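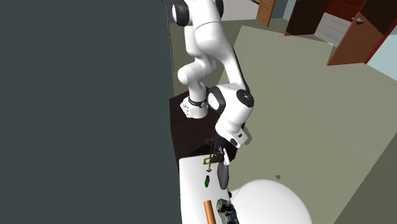
Clola's simulated robot arm had run 204 tidy-up trials when it began reaching straight through its own tabletop. What a wonderful bug to chase! 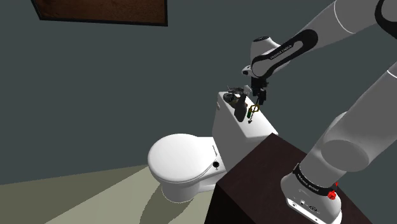 Could the fault have hurt anyone?

Only on real hardware, and the Kiltville team caught it 11 trials later, still in software. A stale table height was the culprit.
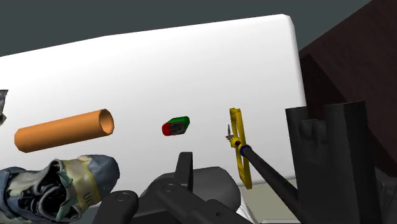

An orange tube on the white tabletop, with the gripper in the foreground.

The patched build goes to Mabuza in November.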